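About us - Nisbet

Home / About / How we work

Nisbet is a small outfit. Two benches, a back office, a kettle. We write handling rules for robot arms that pick up soft, awkward things, and then we stick to them ourselves. Started by Lorna Niven and Evander Moncrieff in a unit in Brukcombe. Still in Brukcombe. Slightly bigger unit.

What we do, short version: a customer has a job that people do by hand. Sorting, packing, laying out. They want arms to do part of it. Before anyone buys anything we work out the rules. Where people may stand. How hard a gripper may squeeze. What happens when something slips. Who signs what. Then we try the job on our own tables and change the rules where they turn out daft.

At the moment that means artificial flowers. Roses and hydrangeas, long stems, laid flat on a white table and picked up from there. Sounds easy. Stems cross, leaves catch, petals crush. Good test of a rulebook.
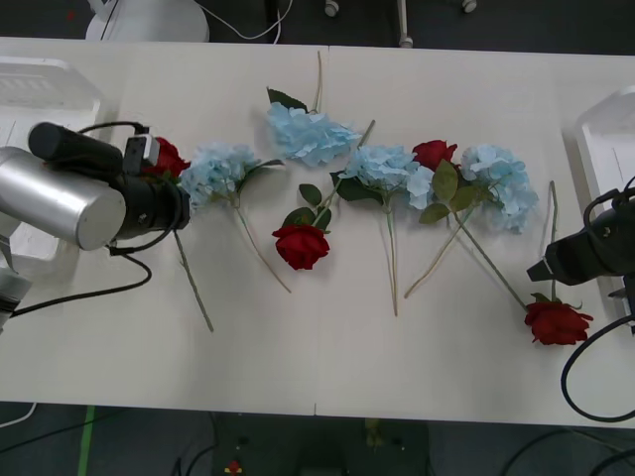 Do you need a written procedure if the arms are slow and the goods are light?
Slow and light still needs one. A slow arm can trap a hand against a table, and a light load tells you very little about how hard the motor can push. Ours runs to two pages and gets read before every session, including by the people who wrote it.

The bench rules (the ones we get asked for most)

Hands off the table while an arm is live. Want to move a stem? Pause first. Say "paused" out loud. Then reach.

Stop button within reach of whoever is running the session. Not across the room, not behind somebody's coat.

Two people for any session with two arms. One runs it, one watches. The watcher doesnt do emails.

Each arm has its own side. Middle of the table is shared, only one goes in at a time, and the handover is written down in the plan beforehand.

Cables get checked at the start and again after lunch. Any cable an arm could catch on gets moved before power goes on. Floor cables too. Angus Tosh looks after this one and is not shy about sending people back to do it again.

Grip by the stem where the job allows. Squeeze limit set on the item you've got, never copied over from the last job. New batch, new check.

If something drops, leave it. Pause, log it, then pick it up.

The full set is a plain document we call Skundden, after the lane the old unit was on. Version 194 as of April 12, 2021. Yes, that many. We renumber for every change, even a comma, so that two people can never be holding different copies with the same number on.

Looking closely

A lot of our rules came from watching the last few inches of a pick. From across the room everything looks fine. Down at the fingers its another story: loose wire stems, bits of green tape, leaves sitting at odd angles. So we ask for a close view of the grip in every trial, and someone goes through it the same day. Open fingers should clear the stem on both sides before they close. If they dont, it goes down as a fail, even when the pick comes off.

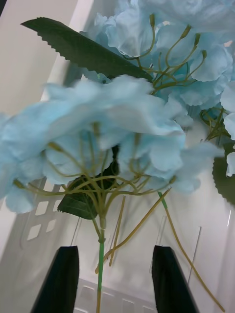 Jean Shearer wrote to us after reading an early copy that the same-day rule was the one her site had dropped first and missed most, and that by the time anyone looked at a week-old trial they had forgotten which squeeze setting was in use. She also thought our section on the watcher was too soft and ought to say what the watcher is allowed to stop. Fair. The watcher can stop anything, for any reason, and doesn't have to explain until afterwards. That's in now.

Other comments welcome, we do read them. Replies can be slow in August.

Who we work with

Mostly small firms. Plastitz have been with us longest, they make display goods and have their own copy of the rules pinned up by the door. We don't sell arms, don't take commission on arms, and won't tell you which make to buy. A trial here is normally 200 picks, all logged, and you get the whole log. Bad ones as well.

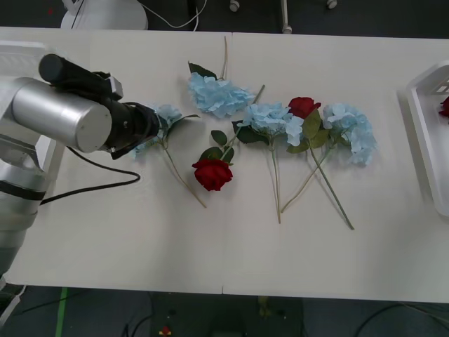
VISITS AND TRAINING

Come and see a session. Lewis Moffat does the bookings. Flat shoes, hair tied back, no lanyards near the benches. You'll get the rules to read when you arrive and we will ask if you've read them.

Training is half a day, four people at most. Morning at the table, then a go at writing one rule for your own site. Bring a real job, something that annoys you. Parking at the side, not the front, the front belongs to the tile shop.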